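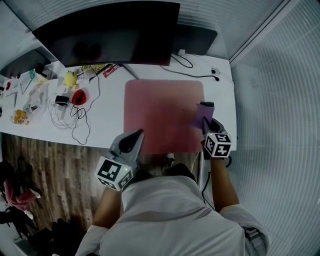
Genji Takagi has worked at the same desk for six years and says he cleaned it properly for the first time last October. Before that he wiped the part he could reach and left the rest.

"I had a clear patch the size of a dinner plate," he says. "Everything else was storage. If somebody handed me something, it went to the left, and it stayed on the left."

Takagi looks after the shared workroom at Danomeo, a small firm on the second floor of a former printing shop. He orders the supplies, keeps the shelves in order and writes the short notes about desks and cupboards that go out to the staff each month. People had been asking him for advice on their own desks for a while before he took on his own.

His method is simple. One area of the desk is for working, and nothing is allowed to live there. He marks it with a mat. His first was a gray felt one from Nomura, the stationery store near the station, and it collected crumbs and thread. He now tells people to get something smooth in a color that doesn't match the desk.

"On a white desk, a pink mat is good," he says. "You see right away what's on it. A white mat on a white desk is no use to me. I lose the edge and then things creep in."

He is less strict about the rest of the surface. A desk with a clear mat in the middle and a pile of cables at one side is, in his view, a desk in decent shape. He would sooner see that than a bare desk with a drawer that won't close.

"The side pile is where you find out what a person does all day," he says. "A mouse, a charger, pens, a jar of something. I don't tell people to get rid of it. I tell them to go through it."

Going through it takes him 12 minutes, which he times on his phone. He starts with paper, because paper hides other things. Pens come next. He tries each one on the back of a sheet and throws out the ones that skip. Then he does bags and packets. An empty bag goes in the trash, and a bag with something in it gets opened, even if he is sure he knows what is inside. He once found a spare door key that way, after paying to have a new one cut.

Cables come last. Takagi says most people begin with them, get annoyed and stop.

"You pull one and four come with it," he says. "So do it when the rest is out of the way. Unplug everything you can unplug, lay them out straight, and put back only the ones that go to something."

During the October cleanup he laid out every loose cable in the workroom along the hallway floor. There were 211. He kept the ones he could match to a device and put the others in a crate by the door with a note asking people to claim them. Two were claimed. The crate stayed there until spring – he admits he kept walking past it too.

For the dust he uses a cloth, folded into a rectangle so that there is a firm edge to push with. He holds one end and presses it flat toward the side of the mat, always in the same direction. He has no interest in sprays for everyday cleaning and uses plain water when there is a coffee ring.

"People go in circles," he says. "Then the dust is still there, only it's in circles. Take it to the edge, lift the cloth, shake it out over the trash can. Then fold it again so you've got a clean side."

He keeps cloths in different colors for different jobs. Purple is for desks, yellow is for the kitchen counter and anything gray is for floors. He buys them from Bomis in packs, and a year's supply for the whole office comes in at less than 300 dollars with the trash bags included.

Monitors are a sore point. Many of the desks have two, and the strip behind them rarely gets cleaned. Takagi would like everyone to pull them forward twice a year. He has asked, and a few people have done it. When he did his own he found a receipt from Netach for a lamp he no longer owns, and a good deal of gray fluff.

He has also stopped arguing about the floor. He used to ask people not to leave bags and clothes beside their desks, and he put up a row of hooks at the entrance. The hooks are used in winter. For the rest of the year, a sweater still ends up on the floor next to somebody's bag.

"I'd rather they kept the mat clear," he says. "If I get the mat, they can have the floor."

He is now working on the supply cupboard, where he recently found a box of 500 envelopes in a size the firm has never used. They have been offered to the daycare downstairs. His own desk, when we spoke at four in the afternoon, had a cup, a notebook and two pens on it, and the notebook was on the mat. He moved it to the left.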